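Search talks and handouts
Enter keyword
Go

Speaker notes: What a local business show can do for a small company

Slide 1. Opening
Thank the hosts. Say who we are: Wakby helps small firms get ready for local radio and web shows. Mention that the handout is on the back table. Start on time even if people are still coming in.

Slide 2. Where the numbers come from
Between spring and October we followed 124 businesses that went on a local show as guests. Most were shops, trades and one-office services. We asked each of them to log calls, visits and new customers for a month before and a month after. Of those, 108 sent back a full log. Say clearly that this is a small group and that they all chose to take part.

Slide 3. What changed
Together the 108 logged 752 calls or messages from people who named the show. Divide it out for the room: that is close to seven each. A few had more than 20 and many had one or two. Don't promise anyone seven.

Slide 4. The Brodside segment
Brodside is a two-room repair business. They were on for nine minutes. The owners gave the phone number once, at the very end, after the host had already started the goodbye. They logged two calls. They went back in the fall, gave the number early and again in the middle, and logged eleven. Play both clips if the sound works. If it doesn't, read the first line of each from the handout.
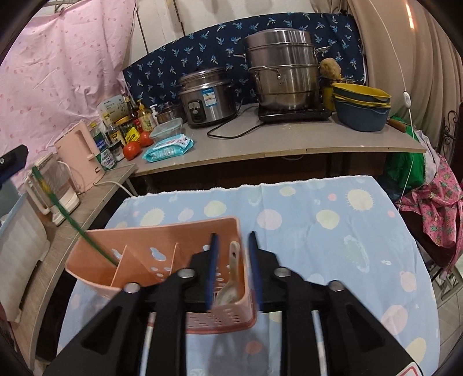
Palma wrote after the spring version of this talk that two visits prove very little, and that the second one came in a busier season anyway. Fair point. Read the comment out before someone in the room makes it. The answer is that we can't separate the two, but saying the number early costs nothing.

Slide 5. Getting ready
Ask the producer how long the segment is and whether it is live. Write down three things you want to say and drop the third. Practice out loud with a timer. Send the host a short note with your business name spelled the way it sounds. Zekier was introduced three different ways in one morning, and listeners couldn't find the website.

Slide 6. Cost
Many local shows are free for guests. Some charge. The highest fee in our group was $400 for a half hour, with a copy of the recording included. Ask what you get to keep and where you may post it. Get the answer in an email.

Slide 7. After the show
Tell whoever answers your phone what time you are on. Put the recording on your own site the same day. Ask every new caller how they heard of you, and write it down.

Questions
Leave ten minutes. The usual first one is about podcasts. We didn't track them, so say that and move on. Sign-up sheet for the practice sessions goes around during questions. Pick it up before leaving the room.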